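3.2 Wrist camera upkeep

I'll admit we got lazy with the wrist camera on the Junetti arm, so here's what we do now. Every 400 grasps Efa loosens the bracket, wipes the lens and seats it again against the stop. Then I open the fingers, point the arm out across the lab and save one view – if the fingertips sit more than 27 pixels off the reference, we redo the hand-eye calibration. 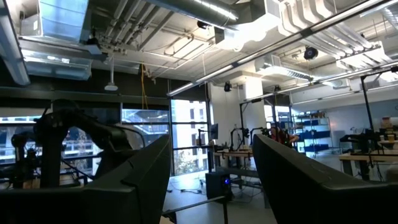 Figure 4. Wrist camera view with both gripper fingers and the lab beyond.

Skipping the check cost us a whole run in August.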